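Tue 7 February
Notebook, sample bench, Furus room

Continued with the blocks today. The green ones and the reddish-brown ones were mixed when they came from Bostcombe, and I would like to have them sorted by color before Na-rae starts her weighing. She asked me two times already, so I did this first and left the drying records for the afternoon.

The delivery paper says 600 blocks in total. I did not check this number and I don't plan to. If some are missing we will notice it when the trays are filled.

Small observation on the colors. Under the old lamp the dark green and the reddish-brown look nearly the same, both only dark. With the window blind open the difference is clear. Please open the blind before sorting, also when it is cold next to the window. Yesterday I put 19 pieces in the wrong tray and had to take them out again after lunch.

Weights from the morning, from the shelf stock and not from the new delivery:
green, tray A, total 3,789 g
reddish-brown, tray A, total 779 g (tray not full)
The balance was set to zero before each tray. Second reading was the same for both.

Dong-hyun thinks we should clean the metal bins with the Pritier paste. I tried it on a corner of the old spare bin and it made the surface more bright but left a grey film, which came off on my glove. I would prefer warm water and a soft brush, and then dry with a cloth. The scratches will stay in any case and they do not disturb me. The loose flakes I care more about, as they can stick to the blocks and go into the weight. To discuss with him on Thursday.

The order to Yook for the new labels is sent. I asked for the wider ones, because my handwriting does not fit on the small ones - Na-rae has complained about this also.

For tomorrow:
brush the blocks before weighing, long sides first
write the tray letter on both ends
return the second balance to the store room

One question stays open for me. When both colors are in one bin, it is better to keep the green at the back and the reddish-brown to the front right, then the hand finds them without much looking. I will keep it like this until somebody has a better idea.

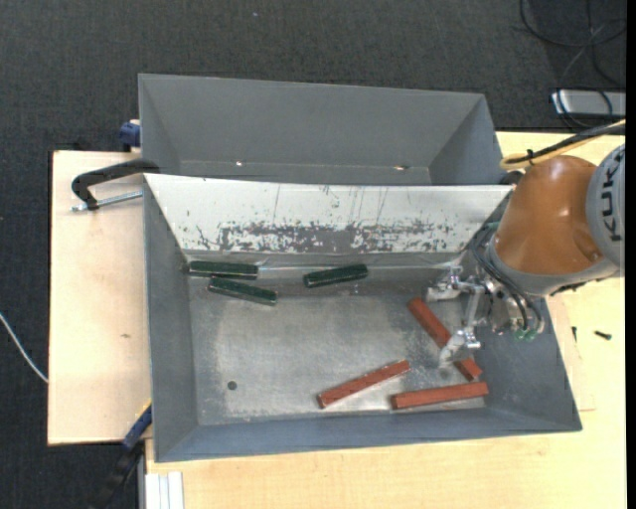
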